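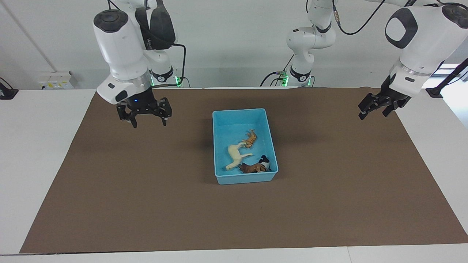

Yareli Espinoza
Play Materials Inspector, Rornmont

Checklist - toy animal figurines, tray and mat
Sheet 188, completed 11/03/2024

1. Tray, light blue plastic. Corners rounded, walls slightly flared. Run a cotton glove along the full rim. No snags. PASS

2. Mat. Lies flat, covers the work surface under the tray. No curled corners felt by hand. PASS

3. Tray contents. Four animal figurines on the sheet, four in the tray. PASS

4. Small parts. Tail, ears and legs pulled by hand, each figurine. Alpaca legs are thin - flexed twice, no whitening at the joint with the body. PASS

5. Paint. Damp white cloth, ten strokes. Faint orange transfer from the tiger. Repeat in December with a new cloth. COMMENT

6. Lion, tail tuft. Mold seam can be felt with a fingernail. Not sharp. Supplier Ukosport informed, ref. 1029. COMMENT

7. Panda. Sits without tipping on a level surface. PASS

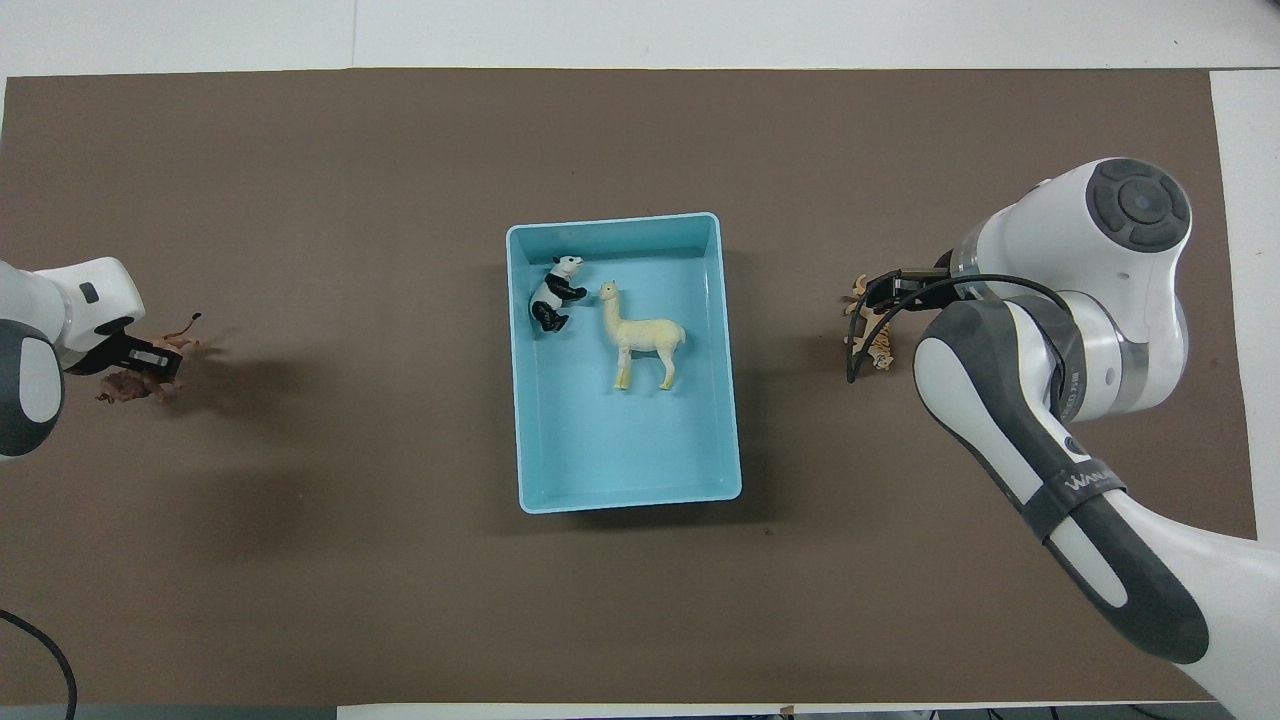

Items 5 and 6: tiger and lion out of the tray, panda and alpaca inside.

Result: accepted, 2 comments open. Tray to be wiped before return to shelf 132.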